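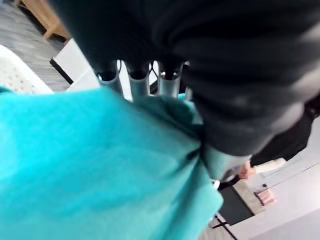
Kimie Nomura
June 6, 2022

Notes on the cloth controller rewrite, as the old thread is out of date. Mostly timing and perception. Planner stuff at the end.

The arm loop runs at 500 Hz. The wrist camera does not run anywhere near that, so every image is old by the time the controller sees it. We measured the delay end to end at 35 ms, exposure to message received.

Until April we ignored this and stamped images on arrival. With rigid parts you get away with it. With fabric, the mask lags behind the wrist on every fast move and the edge estimate slides sideways by the same amount.

Fix: stamp at mid-exposure, keep a short ring buffer of joint states, look up the wrist pose for that stamp, then interpolate. Junpei Amano wrote the buffer. It is one header file and has no locks in it.

If you do this, check that both clocks come from the same source. Ours didn't. The drift was small enough to look like a bad hand-eye calibration and I redid the calibration twice before looking at the clocks.

Segmentation next. A wrist camera gets the gripper in every image, and the gripper is large and close. We mask it with a static template per opening width, stored as a lookup table. Anything under the template is treated as unknown.

"Unknown" matters. The first version filled the template with background, so the cloth always had a false edge exactly at the fingertips. The controller then tried very hard to follow that edge.

Cloth near the tips is usually out of focus as well. We tried sharpening. It made the numbers worse. We now weight each pixel by local contrast and let the blurred areas contribute very little.

People's hands. Someone will reach in while the arm is holding fabric, to straighten it or take it. The old code merged hand and cloth into one region whenever they touched, and the centroid jumped.

Hands are now their own class. When a hand region is within the margin, the controller drops to low stiffness, freezes the target and waits. It resumes on a button press. Fumiko Hirose argued for automatic resume and lost.

Grasp state is a small filter over three signals: finger position error, motor current and fraction of cloth pixels in a band next to the template. None of them is any good alone. Thin fabric barely shows up in the position error.

Test set is 214 recorded grasps, labelled by hand, replayed through the real nodes at real speed. Replaying faster hides the timing bugs. Yes, it makes CI slow. It runs overnight.

Worst remaining case: a fold gets pinched and the layer underneath comes with it. Current reads a bit high, the image looks normal, and the state machine reports a clean single-layer hold. No fix yet.

Planner: regrasp is a separate behaviour now, with its own timeout. It used to be a retry flag inside the lift, and the logs were unreadable because a lift could contain any number of other lifts.

Also moved all thresholds into one config file with units in the key names. Tsutomu Sakai asked for this a year ago. Sorry, Tsutomu.

Replying here to the DM about smoothing: we filter the target pose, never the mask. Smoothing the mask adds more delay and we had just spent weeks removing some.

The log viewer is Lullemwood, internal for now. Mio Sugiyama is cleaning out the hard-coded paths. Buffer code can go out sooner, once I've written the tests for wraparound.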